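Lekota Adds Wall Storage Range for Small Workshops and Hobby Rooms

STIKVILLE – Home storage company Lekota will begin selling a new range of wall-mounted and tabletop organizers in June, aimed at people who do repairs, crafts and light assembly in a small space. The range is called Plumine and covers hook rails, wire baskets, trays and crates, all sold separately.

The company has made closet and pantry storage for nine years. Plumine is its first range for tools and workshop supplies. It will be sold through the Lekota store in Stikville and through independent hardware and homeware shops in the region. There are 38 products in the range at launch, with prices starting at $9 for a small tray.

"Most of our customers don't have a garage," said Riaan Joubert, head of product at Lekota. "They have a table and a wall next to it. They asked us for something to hang things on and something to stop the small tools from going everywhere."

The hook rails come in joined segments, so a buyer can start with one and add more later. The wire baskets hang on the wall and can be ordered with or without a divider. Trays are meant to sit flat on the work surface and hold sets of tools that are used together, such as hex keys, screwdrivers or scissors. The crates are for softer items, including cloths, cushions and offcuts of fabric.

Lekota tested the range with 40 households over the winter. Each one received a hook rail, a basket, a tray and a crate, and was asked to use them for at least a month. The company changed two things after the trial. The edges of the trays were made higher, and the spacing between hooks was reduced – several households had found it too wide for small tools.

Ruan Dlamini, who ran the trial, said the trays were used more than anything else. "People leave the wall for later," he said. "The tray gets used on the first day. You put the keys in it, take out the one you need, and the rest stay together."

Retailers can order display sets from the end of May. A printed guide with suggested layouts for narrow rooms, shared tables and children's craft corners will be supplied with each display set. Fixings for brick and drywall are included with all wall products, and replacement hooks can be bought in packs. 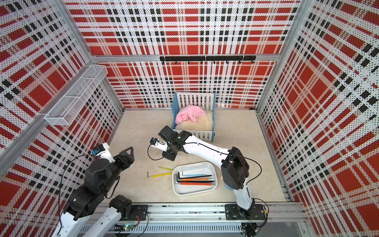 Lekota Product and Trade Team

A white tray keeps hex keys with colored handles in one place on the work surface, with a hook rail and a white wire basket on the walls and a crate at the back for a fleece cushion and a pink cloth.

Store hours in Stikville will be extended to 8 p.m. during the first week of sales. Staff will be on hand to help customers measure up and plan a wall, and no appointment is needed. Customers who already own Lekota closet rails can bring in a bracket to check whether it fits the new hook rails. Brackets from the older pantry line will not fit.

Trade buyers who want samples, price lists or the full product sheet should contact the Product and Trade Team at the Stikville office. Orders of 154 units or more ship free within the region.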